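Chapter 4
What a Good Run Does Not Tell You

Every robotics club has a demo it likes to show parents. The arm reaches, the fingers close, something gets picked up, and the room claps. This chapter asks you to sit on your hands a little longer. The course project is thin-object handling: one slender strip or stick, one shallow metal dish, one arm. It sounds too easy to fill a term.

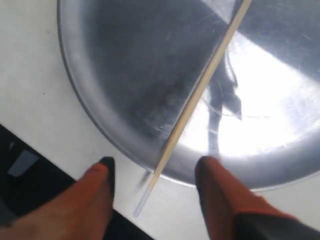
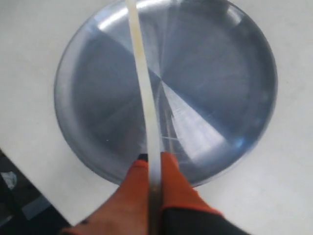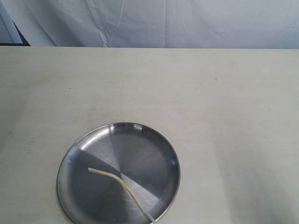
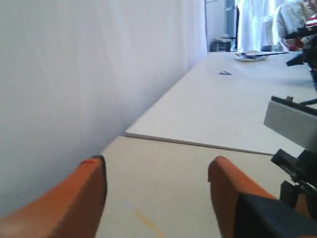
Student project work, thin-object unit.

When the Fardale club took up this project in October, its first report claimed that the task was "basically solved." The evidence was 40 tries, all made on one afternoon with the same dish in the same spot. The students who wrote the program also placed the strip before each try, and they had learned, without meaning to, where the arm liked it. A second team placed the strip wherever they pleased, and the good numbers went away.

We don't tell this story to embarrass Fardale. Their second report is the better piece of work, and we will use its log of 1,727 tries throughout the chapter. It is long, dull in places, and full of entries such as "closed on air" and "dragged the dish." Read those entries first.

Thin things are hard for plain reasons. A small error in height puts the fingers into the dish or above the strip. A bent strip can roll or spring when touched at one end. Polished metal throws glare back at a camera, and a program that hunts for pale shapes may find a reflection more appealing than the real thing.

Be just as wary of rules for scoring. In the Belex Cup, a lift counted if the strip left the dish at all. In the Dendden league it had to stay in the fingers until the arm came to rest. One club entered the same program in both and could call itself a winner or a failure, depending on which sheet it brought home. Of its 147 scored lifts, the two sheets disagreed on more than a third.

Before you go on to Section 4.1, write down what you would accept as a successful grasp. Put it in one sentence and date it. You will be asked to defend it in Section 4.3, after you have seen your own results, and you may not change the wording.

4.1 Deciding What Counts as a Try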